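4. Evaluation of the Molefe hand-held gripper kit
Dilwyn Lougher, Seltberg, June 13, 2025

The kit was assessed on a tabletop sweeping task with a dustpan and hand brush. Two grippers were used, one in each hand, with the cables left attached. 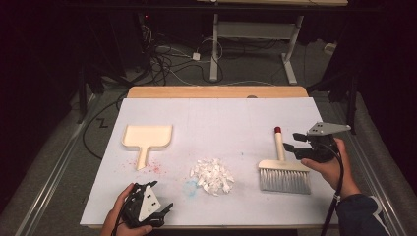
Each operator was given 6 trials after a short practice period. Grip on the brush handle was the main difficulty — the jaws must close squarely or the brush turns. The supplier's manual gives no advice on this.

Cable length was adequate for seated work. Standing use was not tested.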